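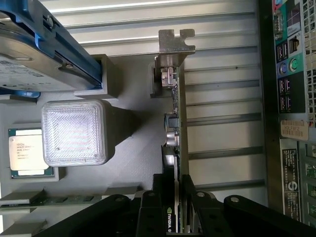 Digitizing Dad's tapes – keep the old workstation or start fresh?

Clornden Home Archive Forum > Audio and Tape

mireille_guerin
Hello everyone, and thank you in advance for your patience, this will be long. My father recorded everything when we were growing up: birthdays, the neighbors playing accordion, whole Sunday lunches where all you hear is forks and my aunt laughing. I have 153 cassettes in shoeboxes and I would love to get them onto a computer before the tape gives out. My cousin Pascal has offered me an old Xeon workstation, a big heavy tower with lots of room inside for drives. It's free, it runs, and I have a desk that can hold it.
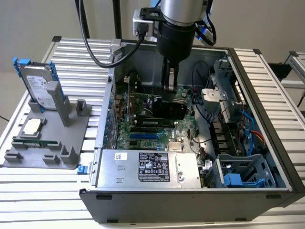 What worries me is the noise, and whether a machine of that age can be trusted with something I can't replace. I've been putting this off for five years and I'd like to get it right. My deck is an Ogura, the one Dad used, and it still plays nicely once it has warmed up for a while.

terence_lockwood
Welcome, Mireille! What a lovely thing to have, and please keep the Sunday lunches whole – those are the ones your family will ask for. (My mother edited ours down to the singing and I've never quite gotten over it.)

Take the free tower. Audio capture asks almost nothing of a computer, and an old workstation will be bored silly by it. Put the money into getting the deck serviced. A worn belt makes everybody's voice wobble and no software fully fixes that. I'd also fit two new drives and have it copy from one to the other every night.

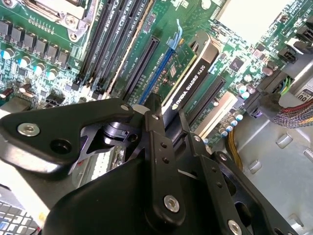 Workstation with the side off, close over the motherboard.

Give the case a good dusting before you do anything else, and check the fans spin freely. Set it under the desk or in the next room with a long cable and you won't hear it on the recordings at all. The line input doesn't pick up the room anyway.

hau_vu
I'm going to disagree with Terence a little, with affection. Two drives in one box is one copy as far as a burst pipe is concerned. I lost a whole summer of my grandmother's stories that way and I still think of it whenever it rains hard. Whatever computer you use, please get a copy out of the house. Mail a drive to Pascal!

I'd also skip the tower altogether. They're hungry on the electric bill and they're loud, and a used laptop would do the same job on the kitchen table next to the deck. You'd be more likely to sit down and do it, too.

terence_lockwood
Fair point about the pipe, and I'm sorry about your grandmother's stories. I'll stand by the tower, though. Laptops get borrowed, and then they get coffee in them.

pascal_d
The cousin here – she sent me the link. I'm happy to keep a drive in my closet, Mireille, you only had to ask. The tower does hum. I stopped noticing, but my wife didn't.

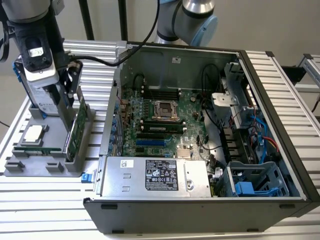

Re: Labeling the tapes before you start

charoen_n
Joining in on a different part of this. Before you play anything, photograph each cassette along with its paper insert, both sides, and use the same name for the photo and the sound file. I used the tape's own handwriting as the file name, misspellings and all, and I'm glad of it now. Store the originals upright and away from speakers. Sodby sells a decent box with dividers, but a shoebox is fine if it's dry.

As for the format, plain WAV, no compression, and leave noise reduction for a separate copy.

mireille_guerin
Oh, this is wonderful, thank you all! I've said yes to the tower (sorry, Hậu) and yes to the closet drive (you were right, Hậu). The deck goes in for a belt in May. Charoen, many of the inserts are blank, so how would you name those? By shoebox?

charoen_n
By shoebox, then by where it sat in the box. And write it on the tape in pencil.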